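Visit report: Rivbridge disassembly cell, Strachan site
October 2022

Rivbridge takes in retired office computers and strips them for parts. The Strachan site handles desktop towers only. We went to look at the robot cell installed last winter, and in particular at a fault that had kept it on reduced speed for most of the summer. Our host was Gillespie Forsyth, who runs the cell. Jessie Yule, the site's safety lead, joined us for the second half.

The cell has two arms on a common base with a fixed bench between them. Towers arrive on a roller track with the side panel already off. The arms are meant to unplug cables, release drive carriers, lift out memory and free the power supply. Processors are still pulled by hand. Forsyth put the target at 102 units per shift. The best shift so far reached 88 percent of that, before the fault was found.

The fault is simple to describe. Each tower should reach the bench fully discharged: mains lead removed, power button held in for several seconds. A written procedure covers this. In June an arm closed on a drive carrier in a unit that was still live. The mains lead had been left in because the bench had a powered outlet strip, put there for functional testing and never taken out. A finger bridged a connector, the supply tripped, and the arm controller read the electrical noise as a collision. It stopped as designed. It then restarted by itself after the timeout, with an operator's hand in the case.

There was no injury. The arm moved roughly an inch before the operator hit the stop. Yule classed it as a serious near miss anyway, and the cell was down for nine days.

Two separate problems came out of the review. The first was the live unit. The second, and in Yule's view the worse one, was the automatic restart. The integrator, Tuteseo, had left it enabled from commissioning, when arms were stopping on harmless contact many times an hour. The setting was on page 151 of the handover file. It was not on the acceptance checklist.

Changes since then:

The automatic restart is disabled. Any protective stop now needs a manual reset from outside the marked area.

The outlet strip has gone from the disassembly bench. Functional tests are done at a separate station.

Hands-in work is allowed only with arm power isolated and the key held by the person at the bench. The old rule permitted it in hold mode.

The button check is recorded per unit. A lit power button means the tower goes back up the track.

Forsyth had pulled the stop log for us. It covered 442 protective stops between commissioning and the June event. Most were snagged data cables. The cable bundle along the lower edge of the board is the usual cause – it is tied tightly, and a finger reaching for a carrier catches it on the way down. A modified approach path has been tried, with some improvement. Cutting the ties before the unit enters the cell works better but adds handling time, and the question was still open when we left.

We asked whether a current sensor on the bench could replace the button check. Yule was not in favor. A tower on standby draws very little, and she did not want a threshold that someone would later adjust. Drastisham, the sister site, is trialing one on monitors and will report in December.

Points we would take back to our own line: check the restart behavior of every controller after any software update, and treat hold mode as motion. Our reset buttons are inside the marked area on two of the three benches, and those should be moved.

The visit finished at the bench with a tower open for work.

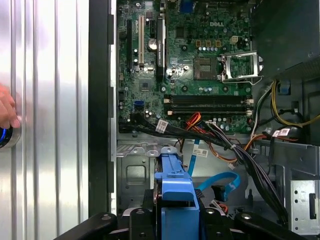
Open Dell tower at the bench, a finger on the power button and the button ring lit blue.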